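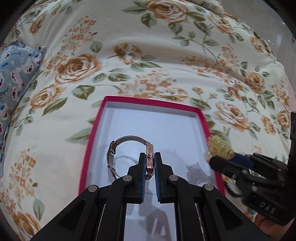
# Putting Your Watches Away Properly (and Finding Them Again)

I own more watches than I have any right to, and for years they lived in a heap in the top drawer, tangled up with hair ties and old receipts. The mesh ones were the worst, always hooking themselves onto something. Then one December, after a long evening of wrapping presents for other people, I looked at the pile of gift boxes left over and thought, well, there's my answer. Any shallow box with a flat bottom will do, and a cheerful color makes it easier to spot at the back of a closet.

## What you'll need

- A shallow gift box, lid and base both
- A soft, dry cloth (an old cotton T-shirt, cut up, is lovely)
- A soft toothbrush you don't plan on using again
- A little tissue paper
- A bed to work on

I do mean the bed! I used to do this at the kitchen table until I dropped my good Berchtold on the tile, and I can still hear it. A made bed with the sheet pulled smooth is the kindest place to handle a watch, and if you set the box lid down first and work inside it, the little pins and links can't roll off into the folds.

## Cleaning before you store

1. Wipe the case all the way around, going gently past the crown. Make sure the crown is pushed in before you start.
2. Breathe on the glass and polish it with a clean corner of the cloth.
3. For a mesh strap, brush along the weave with the dry toothbrush, front and back. Give each side 30 seconds or so of your patience, more if you wear hand cream like I do.
4. Open the clasp, brush out the fold, and close it again. My friend Rosalie Eder skips this every single time and then wonders why hers sticks.
5. If anything feels damp, leave the watch out in the lid for 20 minutes before you put it away.

## Laying it in the box

Close the clasp so the band keeps its loop, then stand the watch on its side, on the narrow edge of the case. It takes up far less room that way than lying flat, and the glass isn't resting on anything. Hold it by the case when you lower it in — a mesh band will swing around if you pick it up by the strap — and let go only when it feels steady.

Twist a bit of tissue into a soft roll and tuck it through the loop. Don't stuff it tight, as a fine mesh can take on a kink that's a real nuisance to smooth out. If a second watch is going in, give it a roll of its own and keep the two cases from touching.

Leather straps get the same treatment, only without the brushing, and I leave the lid a touch loose on those.

Pop the lid on, write what's inside on a slip of paper, and tape it to the short end, where you can read it with the boxes stacked up.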